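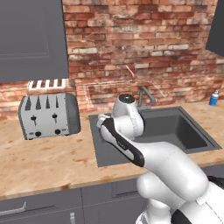

Simulated kitchen, sink task, with the arm over the left side of the basin.

Progress report to Wender, Stemlow project
Wed 2 April
Prepared by Yurii Melnychuk

You asked for a plain account of whether teaching by remote control is worth the second half of the money. My view is that we can't say yet, and I would be wary of anyone on the project who says we can.

We planned 2,000 demonstrations in the simulated kitchen by the end of this period. The operators recorded 88 percent of that. The shortfall bothers me less than what is in the recordings. Lộc Kiều went back through 90 of the sink runs and threw out 53. Most had long pauses while the operator hunted for a usable wrist angle over the basin, and a policy trained on pauses learns to pause. We had been counting every one of those runs as good.

The simulator has its own faults. Objects sometimes hang in the air where they should fall - there is a thin stick doing so against the bricks in the view at the top - and we don't yet know how many recordings are affected. Until we do, I would not put much weight on the success rates in the October report, including the ones I signed.

The Clutthorpe team wants to move to the real arm now. I am against it. Guiding the arm by hand may well give cleaner data than the remote setup, but that is a hunch and we have no side-by-side test.

For next period:
- re-check the remaining sink runs by Lộc's rules
- fix or drop the runs with floating objects
- compare two operators on one task before recording anything new

No extra funds requested. Please hold the hardware payment until the re-check is in.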